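Home | Cell Notes | Checklists | Parts Shelf | Contact

Search this site... Go

Two-arm cell walkaround: my checklist, with comments

I've been running the bench cell at our Nodville shop long enough to have opinions, and people keep asking me for the list I use before the arms get power. So this is it, comments and all. It's the Cliltari house checklist with my own scribbles added, and I last cleaned it up in September. Your risk assessment wins over anything I say here, always. If yours tells you to do something I skip, do yours and drop me a line about it!

I go through it at the start of every shift and again any time we change the part. Takes me less than a cup of coffee now. The first few times it took a lot longer, so don't rush it.

1. Emergency stops

Press every one, one at a time. Each should drop both arms, and neither should come back until you reset on purpose.
Comment: Both arms! We once had a button that only stopped the left one after a rewire, and it sat like that until somebody did this step properly. Listen for the brakes too — you get to know the sound.
Result: OK

2. Speed and force limits

Check the limits on the pendant against the sheet taped inside the controller door. Ours is 100 mm/s for anything done with a person inside the line, and the gripper force is capped at 80 N for hollow plastic parts.
Comment: Look at the number, don't trust the profile name. I've got three profiles called "slow" and they are not all slow (my fault, I'm renaming them).
Result: OK, profile names still on my to-do list

3. Cables and hoses

Jog each arm through its full working range, slowly, and watch the cables the whole way. You want enough slack for the elbow to bend and not so much that a loop can hook the part or the other arm.
Comment: Loops are my pet peeve. A cable that looks fine at home position can end up in a really silly place once the wrist turns over. Check clips and ties while you're in there, and run a hand along the jacket with power off.
Result: OK, swapped one tired clip

4. Grip and part support

With furniture-type parts, both grippers should be on something stiff, and the part should be resting on the work surface before the first squeeze. For stools I go upside down, legs up, and grip the near rim. Legs are tempting because they're easy to reach, but a round leg can roll in the fingers. Also think about where the tall bits will swing if the part turns, and keep your face out of there.
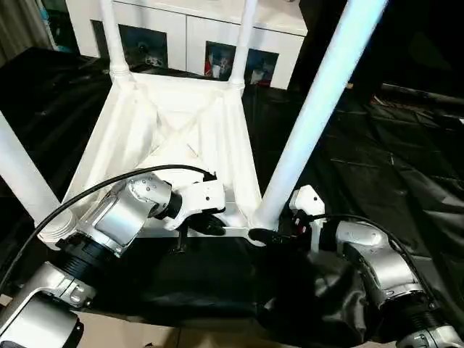
5. Coverings and loose fabric

Anything soft on the bench counts as a snag hazard. Sheets should be held down at the edges, and no folds should be close enough to the fingers to get pinched along with the part.
Comment: The white stool job is the one to study for this. Black sheet with creases in it, dark cloth bunched between the arms and right under the grippers and rim. I'd want that cloth smoothed out and pulled clear before a lift. A fold caught in a gripper can feel like a good grip to the force sensor, and then you've got a part hanging on fabric.
Result: Needs attention, re-check before moving the part

6. Surroundings

Walk the reach line. Move whatever could be knocked over, and close cabinet doors behind the bench. Curtains get tied back if an arm can get anywhere near them.
Comment: Framed stuff counts. If it's leaning, ask what happens when the bench gets bumped.
Result: Walk it again with the arms at full stretch

7. Log it

Write down the cycle count and initial the sheet. Mine read 2,432 this time, so the 2,000-cycle finger pad inspection was due and I did it right then. Pads were worn a bit on the inner corner, still inside the limit. New set is ordered and goes in when it arrives.

Contact the shop desk | © Cliltari, Nodville | Back to top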